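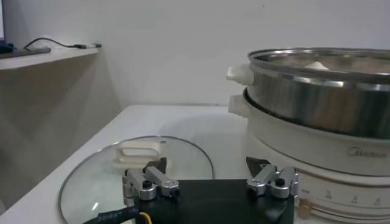

According to one resident at the Drurkberg house, a lid should go down flat on the table the moment it comes off, handle up, and stay there until the food is served. The shared kitchen had no written rule on the matter before July, and the resident said that most disagreements at mealtimes had concerned the counter and who was entitled to use it.

The house office met with residents on Oct 6, 2020, to discuss the use of tabletop steamers and electric pots. The kitchen has 2 stoves for 4 floors, and small appliances have taken on much of the evening cooking.

"A pot with a steel tier on top does the work of two burners," the resident said. "I put rice in the bottom and buns above it, and I am finished before the stove is free."

Glass lids were discussed at some length. The resident prefers them, saying that a cook who can see the food is less inclined to keep lifting the cover. Asked about storage, the resident was less satisfied. "The shelf is too shallow. Lids end up behind the pots, and the side handles catch on everything."

The office confirmed that a deeper shelf has been requested under work order 1132. Until it is installed, steamer tiers are to be washed, dried and stacked separately from their base units, and each pot is to be unplugged after use.

The resident had one further request. "Please leave 5 minutes before washing the steel. People are in too much of a hurry with it."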